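Session notes: looking after the hand-held gripper
Course: Practical Automation for Small Workshops
Notes by Elif Naz Tuncer, Uvemton site, updated 2024-07-14

I've written these up from the bench session, with a few bits I forgot to say out loud. Bring them with you next time, please, as we'll be doing the finger swap again and I'd like everyone to have a go without me hovering!

We have two hand-held units on the Setance bench, and everything here applies to both. Treat each one as its own machine. Don't borrow screws, pads or pins from one to finish the other, however tempting it is at ten to five. They wear differently, and I keep a separate page in the log for each.

Start with the pads. They're the blue pieces on the fingertips with the ridged edges, and they do all the touching, so they pick up everything: dust, grease, crumbs, fluff from bedding (so much fluff). Wipe them with a barely damp lint-free cloth, going along the ridges and then across. No solvent. I once cleaned a set with the stuff we use on the cell guards and they went tacky for a fortnight. When the pads are clean, run your thumb over each one and feel for a smooth patch. If you find one, change the pads on both fingers, even if the other still looks fine. A worn pad facing a new one makes the thing you're gripping twist as it closes, and you'll waste an afternoon blaming the linkage.

Next, the pivots. Open the fingers fully and look at the two large pins where the link arms meet the central plate. I want them clean and bright, with no grey paste round the edge. Grey paste means wear. The smaller pins at the upper joints need the same look, but you'll want the lamp for those. Hold the central plate in one hand and rock each link arm gently, towards you and away. A tiny bit of movement is normal — a click is not. If it clicks, write it down and tell me before you tighten anything.

Then the open check. Let the fingers go out as wide as they will and compare left with right. They should sit at the same angle. If one lags, it's nearly always dirt in the linkage, so clean first and measure afterwards.

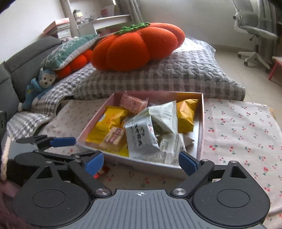
Fig. 1. Fingers wide open at a box of wrapped snacks: compare the angle of the two link arms.

Packets are what I like for the grip test once the cleaning is done. Crinkly wrappers slide about and show up a tired pad very quickly, where a wooden block will let you get away with almost anything. Pick from the middle of the pile and lift slowly. If the packet slips, try the same one again before you reach for the spanner, as some wrappers are just awful and it may be your approach angle.

A word on the log, because I had a few questions. We do the full check every 300 cycles and strip the linkage every 1000. The counter doesn't reset itself, so write the reading down before you start and sign next to it. One of you handed in a sheet that jumped from 29 straight to the full check with no entries between, and I couldn't tell whether the unit had been used or just sat on the shelf.

Grease: the Tumimitz tube in the left-hand drawer, a dab on the end of a cocktail stick, pivots only. Keep it well away from the pads and the marks printed on the plate. If you get some on a pad, take the pad off to clean it.

Spare pads come from Du Plessis and take ages, so please tell me when you open the last packet. The last big order went in back in January and we're getting low again.

For next time: read your own log page, have a think about what you'd check first if only the right finger was slow, and bring a cloth.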